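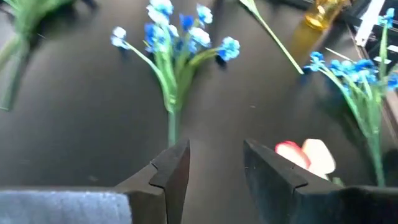 Helliline place-name list

Version 6. Plain-text gazetteer of minor place names – farms, fords, lanes and field names – compiled from parish maps and tithe schedules.

Contents

names.csv – one row per name, 11 columns
variants.csv – older spellings, keyed on name_id
sources.txt – map sheets and schedules consulted

Format

UTF-8, comma-separated, header row present. Empty cells mean the source gives no value. Grid references are cut to 100 m squares.

Known problems

Field names in Medrano parish were copied from a damaged sheet and 5 are partly unreadable; missing letters are shown by a question mark. Rikell and Zivitz share a boundary stream which has a different name on each side. Both names are kept as separate rows.

Changes

Duplicate lanes merged. The date column now holds the year of survey, formerly the year of printing.

Licence

Free to reuse with credit. Corrections should quote the name_id.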